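Flenholm group opens legal aid fund for LGBT asylum seekers

2023-04-19

A group of lawyers, musicians and human rights workers in Flenholm has opened a fund to help LGBT people who ask for asylum and cannot pay for a lawyer. The fund is named Stuver, after the street where the group held its first meetings.

In its first period the fund will pay for the legal work in 31 cases. Most of the applicants are already living in Flenholm or in nearby Flisatcombe, and many of them have waited more than a year for an interview.

"A person can have a very strong case and still lose it, because the papers were not prepared in the correct way," said Sandrine Fleury, the director of the fund. "We want that each applicant has a lawyer before the first interview, and also an interpreter whom he or she can trust."

The law firm Gosselin has promised 200 hours of free work. Seven of its lawyers will take part, and they will first follow a training on how to speak with clients who had to hide their private life for a long time.

Khurram Kazmi, a singer who came to the country as a refugee himself, will give a benefit concert in Flisatcombe in July. Tickets cost $15 and all the income goes to the fund.

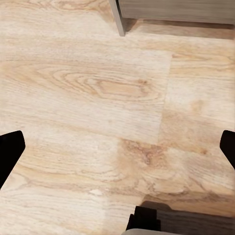
Who can apply to the fund?

Any adult who has made an asylum claim based on sexual orientation or gender identity, and who has no lawyer at this moment. Applications are free and can be written in any language.

The fund will publish a report on its first cases after the concert.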